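Section 8. Keeping the family yearbook going (Nellstead home edition)

The sales copy says Nellstead "writes your year for you." It doesn't. It collects what you feed it and puts it in date order. If you want a yearbook the kids will open again, plan on doing most of the work yourselves.

**Before you start**

You need a parent account and one profile per child. The program will offer to make a profile for the dog. Skip it unless you enjoy deleting things later.

1. Open **Family** and choose **New Year**.
2. Type a title. The default is "Our Amazing Year." Change it.
3. Set the first month to January, even if you are starting late. Months with nothing in them stay out of the printed book.
4. Add each child's birth date. School grades are worked out from this and are often wrong for fall birthdays, so check them.
5. Click **Save**. There is no automatic save on this screen, whatever the welcome tour told you.

> **Note:** The weekly reminder is on from the start. Most families I know ignored it by the third week. Once a month is a pace people can keep.

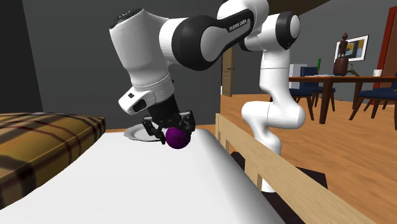
*Purple ball and pale plate, with the gripper's fingers around the ball.*

**Adding milestones**

1. Go to the child's page and click **Milestones**.
2. Pick one from the list, or choose **Other** and write your own. The list is heavy on first teeth and first steps and has almost nothing for a child over six.
3. Enter a date. If you don't remember it, tick **Month only**. A guess typed in as an exact date will look like fact in ten years.
4. Write a sentence or two. Entries stop at 800 characters — the counter doesn't warn you, it just quits taking letters.

**Caution:** Removing a child's profile removes every milestone under it. The Undo button does not bring them back. Export first.

**Letting relatives in**

Invitations go out under **Share**. Each family gets 8 guest places, and a grandparent who signs up twice by mistake uses two of them. Guests can comment by default. Think hard about that before you invite the whole side of the family that has opinions on bedtime.

1. Enter the guest's e-mail address.
2. Choose **Read only** or **Read and comment**.
3. Send the invitation, then call to say it's coming. A lot of them land in the junk folder.

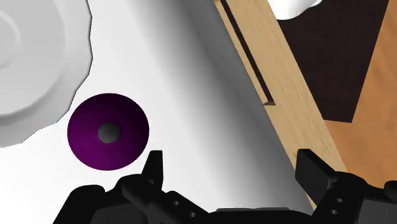
**Can both parents edit the same month?**
Only one at a time. The second parent to open it gets a read-only copy until the first one closes the page.

**Printing the year**

1. Choose **Print**, then **Proof**. Read the proof on paper.
2. Look for names broken across two lines and for comments you meant to hide.
3. The book holds 119 pages. Anything past that is dropped from the end, so December suffers.
4. Pick **Plain** for the cover. The Sunari cover theme puts its own slogan on the back and I have found no setting that removes it.

Last checked May 29, 2007.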